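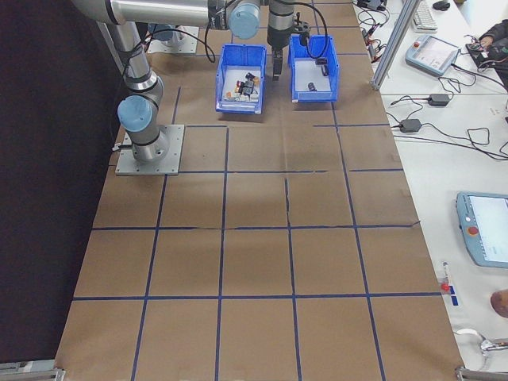

Setting Up a Paper-Covered Sorting Table

I have been sorting small odds and ends for the better part of my life (screws, caps, stray beads, the little parts that fall out of drawers when you move house), and for most of that time I did it on a bare tabletop and lost half of what I was looking for. Then my friend Elsa Magnusson covered her big table in brown kraft paper, ran blue tape across it in a grid, and I went home that same evening and copied her! If you have a large table and an afternoon, you can have one too.

What you will need

Brown kraft paper on a roll, wide enough that you won't need too many seams
Dark blue tape, the kind that peels up without tearing the paper
Two blue plastic bins of the same size, with white bottoms or a sheet of white paper laid inside
A long ruler or a straight board
A pencil

Step 1. Clear the table and lay the paper

Take everything off and wipe the top down. Unroll the paper the long way and let it lie for 20 minutes so it relaxes a little. Smooth it from the middle outward with the flat of your hand. You will get creases anyway, particularly near the seams, and I would leave them be. My first sheet looked like a slept-in bed and it served me from November right through to spring.

Step 2. Mark out the grid

Four columns suits a large table nicely. Make small pencil ticks along both long edges and join them up with the ruler. I like the rows nearest me to be bigger than the ones farther back, as that is where my hands do most of the work and where I spread things out before deciding on them.

Step 3. Tape the lines

Pull off a long piece, fix one end, hold the other end taut and lower it onto the pencil line. Press it down with a fingertip. Where the tape crosses a crease it may wander or even break, and you can patch it with a 2 inch piece if it bothers you. Tormod Dalen, who taught me to hang wallpaper, would have redone the lot, but the rectangles work just as well with wavy sides.

Step 4. Set out the bins

Put the two bins side by side near the far edge of the paper. That leaves the whole near part of the table open, and you can still reach both without getting up. A pale bottom is a real help here: a small dark piece shows up right away against white, and you'd be surprised how long you can hunt for the same piece in a dark box. I keep the left bin for the mixed things still waiting their turn and the right one for whatever I have already picked out.

Step 5. Start sorting

Take a small handful from the left bin and tip it into one of the big rectangles in front of you. Give each kind of thing a rectangle of its own. When a rectangle is full, empty it into a jar or an envelope, write on the label straight away, and carry on with the next handful.

Changing the paper

Peel the tape first, slowly and at a low angle, then roll the paper up toward you with the crumbs inside. I changed mine on Thu 7 June and found a watch pin under the seam that I had given up on long ago.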